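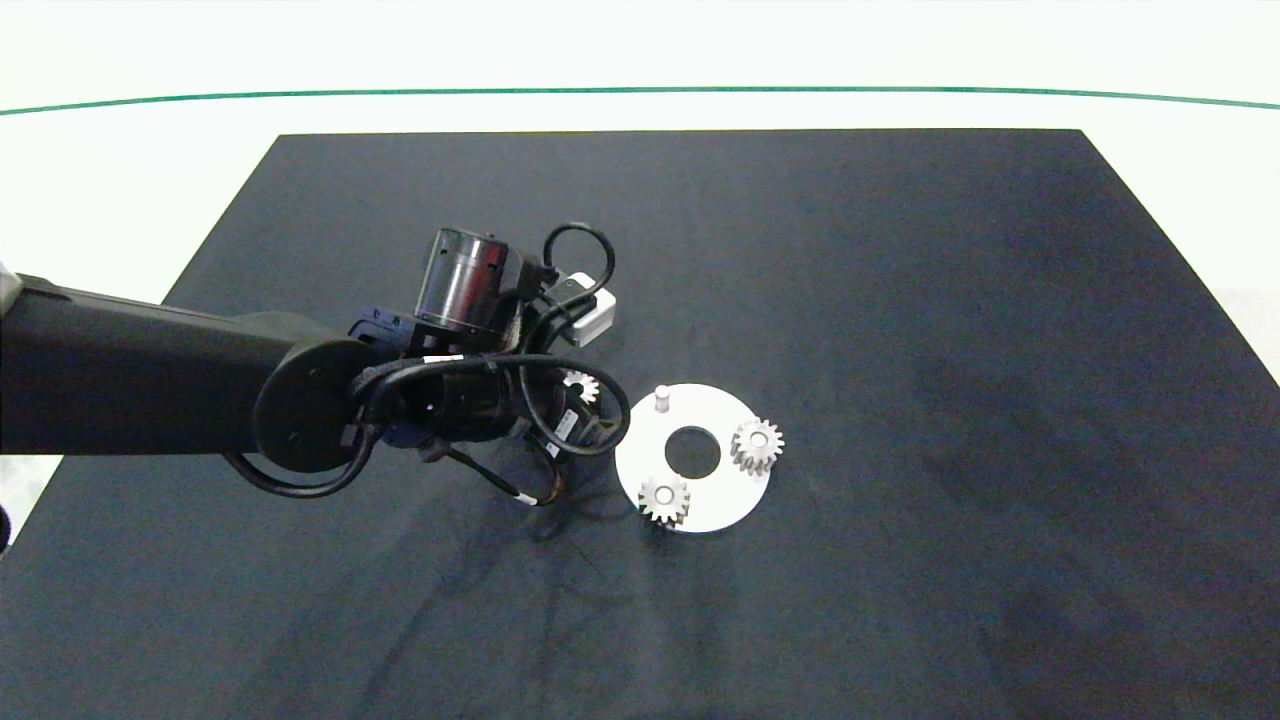
Chapter 4
Where Does the Price Come From?

9 min read

I used to buy the same jar of honey every week from a shop in Sumby, and I never once wondered why it cost what it did. Then one March the price doubled and I stood in the aisle feeling personally insulted (I still bought it, by the way). That jar got me interested in economics, so I'm going to make you think about it too!

Let's say there are two honey sellers in town. Plesia has been around forever and has the label your grandmother would recognize. Fetico is the newcomer, cheaper, with a squeezy bottle. In a good year they bring 4000 jars to market between them. Then comes a wet spring, the bees stay home, and there are only 2000. Same town, same toast, half the honey. What happens next?

Most of my students shout "the price goes up," and they're right, but I always want to know how. Does somebody at Plesia wake up and pick a bigger number? Sort of, yes. The shop runs out by noon, people grumble, and the owner figures she could have charged more. So she tries it. Some shoppers switch to jam. Others, like me, complain and pay. She keeps nudging until the jars last the week.

We call the amount people want to buy at each price demand, and the amount sellers will bring at each price supply. You'll see both drawn as lines in section 4.2, and I promise the graph is friendlier than it looks. Keep a pencil handy, and please draw it yourself before you peek at mine.

One warning before we get going. When I say "demand" I mean the whole schedule, every price and every quantity, and when I say "quantity demanded" I mean one spot on it. I mixed these up on my first exam and lost a painful number of points.

In section 4.1 we'll spend a morning at the Melnychuk farm market, with 100 shoppers and one very stubborn egg seller.

Shares 2 | Comments 0

Contact | Copyright | Back to top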